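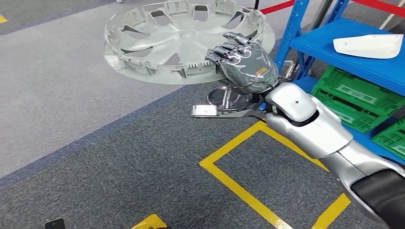
Notes de l'intervenant – présentation de l'offre Plurken, Oct 12, 2021

Ouverture. Remercier la société Altley de son accueil. Rappeler que l'évaluation porte sur le service Plurken dans son ensemble : location du robot, intégration au poste, formation des opérateurs et assistance à distance. Préciser que Fuluvham intervient en qualité d'évaluateur et ne perçoit aucune commission.

Diapositive 2 – Périmètre. La manipulation de pièces plastiques moulées, prises une à une et présentées à l'opérateur ou déposées en bac. Le vissage et le collage sont exclus du contrat de base. Insister sur ce point, qui a donné lieu à des questions lors de la réunion préparatoire.

Diapositive 3 – Préhension. Les enjoliveurs ajourés demandent une prise près du bord, et les languettes intérieures supportent mal un serrage excessif. Le fournisseur propose un réglage d'effort par référence, enregistré dans la fiche pièce. Notre cahier d'essais prévoit 512 prises par référence, sur six références. Marquer une pause pour les questions. 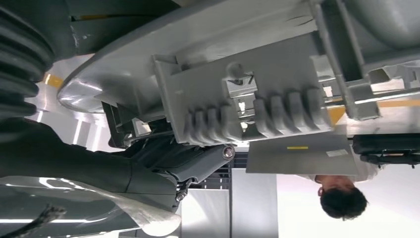

Le préhenseur au plus près d'une pièce de plastique gris clair et de son support nervuré.

Diapositive 4 – Accès aux zones étroites. Les pièces volumineuses laissent peu de dégagement sous leur face inférieure. Signaler que la trajectoire d'approche doit être validée pour chaque support, et que cette validation est facturée à part au-delà de la septième référence.

Diapositive 5 – Conditions commerciales. Engagement minimal de six mois. La formation représente presque 600 euros par opérateur, documentation comprise. Ne pas commenter les remises – renvoyer à M. Malachy Coughlan, chargé du dossier chez Mulligan.

Diapositive 6 – Réserves. La documentation de maintenance n'existe pour l'heure qu'en anglais. Le délai de remplacement d'un doigt endommagé doit figurer au contrat. Demander que l'historique des défauts reste accessible au client après la fin de la location.

Suite de la procédure. Remise du rapport d'évaluation en novembre. Les observations écrites des participants seront annexées au rapport.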